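Opportunities > Open calls > Paid studies > Rilance reading study

Call for Participants: Desk Lighting and Reading Speed in Adults 50 and Older

Posted 4/25/22

Barari is recruiting adults aged 50 and older for Rilance, a study of how desk lighting affects reading speed, error rate and reported eye strain. Sessions take place at the Malik Building in Testik and run through the end of July. Enrollment closes when all places are filled.

Each participant attends four sessions, at least two days apart. A session lasts 90 minutes, including two breaks. Participants read printed passages silently and aloud under two light levels, measured at the page, and two color settings. The brighter level is 2000 lux and the dimmer level is 500 lux. The order of conditions is assigned by the scheduling software and cannot be changed on request.
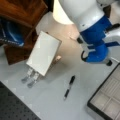 Passages are printed in black on uncoated white paper, in a serif typeface at the size used in most paperback novels. No passage is repeated between sessions. After each passage the participant completes a short set of ratings on paper: dryness, blurring, headache, glare and general tiredness. The ratings are made before the light level is changed, so that each sheet refers to one condition only.

Who can take part

Applicants must read English fluently and be able to read standard newsprint with or without correction. Reading glasses, bifocals and progressive lenses are all acceptable, but the same pair must be worn at all four sessions. Contact lens wearers may apply if they can wear glasses for the duration of the study.

The following will exclude an applicant: eye surgery in the last 12 months, diagnosed macular degeneration, untreated cataract, photosensitive epilepsy, or migraine triggered by light. Treated glaucoma is not an exclusion, though a note from an eye doctor is required. Applicants who changed their prescription within the last six weeks should wait until that period has passed.
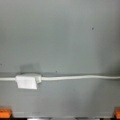

Gray surface with a faint seam and small dark specks.

What is measured

Reading speed is recorded in words per minute from the time the page is uncovered to the time the participant says "done." For passages read aloud, audio is recorded and errors are marked afterward by two scorers working separately. A distance acuity test and a near acuity test are given at the first session only. No eye drops are used, and participants can drive home afterward.

Home lighting is covered by a questionnaire, mailed in advance. It asks for the type of bulb at the main reading place, the distance from lamp to page, and the hours at which reading usually happens. An estimate is sufficient for the distance - a tape measure is helpful if one is available. The earlier questionnaire survey drew 926 responses, and its results were used to set the dimmer of the two light levels.

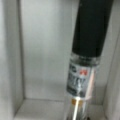 One respondent to that survey wrote that the questions on bulb type were hard to answer, as the markings on the lamp base had worn off years ago, and asked for a "don't know" box. The box has been added to the current version. It should be used freely, and a questionnaire with several such answers is still valid.

Schedule and payment

Sessions are offered in the morning, early afternoon and evening. A participant keeps the same time slot for all four visits. Missed sessions can be made up once. Payment is $109 on completion of the fourth session, by check or prepaid card. Participants who withdraw earlier are paid in proportion to the sessions attended. Parking behind the Malik Building is free with a permit, which will be mailed with the questionnaire.

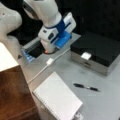

White arm with blue parts over a light gray tabletop.

Privacy

Names and contact details are stored separately from reading data. Audio recordings are deleted once scoring is complete. Participants may ask for their own results in writing. These are given as plain figures and are not a medical assessment.

How to apply

Call or write to the Barari study desk and ask for the Rilance screening form. Large-print copies are available. Completed forms are answered within ten working days, whether or not a place is offered. Applicants should state:

- age and preferred time slot
- type of glasses worn for reading
- any eye condition, with year of diagnosis
- whether step-free access is needed

Couples and members of the same household may both apply, but are scheduled separately.

Related calls
Large Print and Line Spacing: Home Reading Panel
Evening Light and Bedtime: Diary Study
Paid Scorers for Read-Aloud Recordings, Part Time
Questionnaire Survey on Home Lamps (closed)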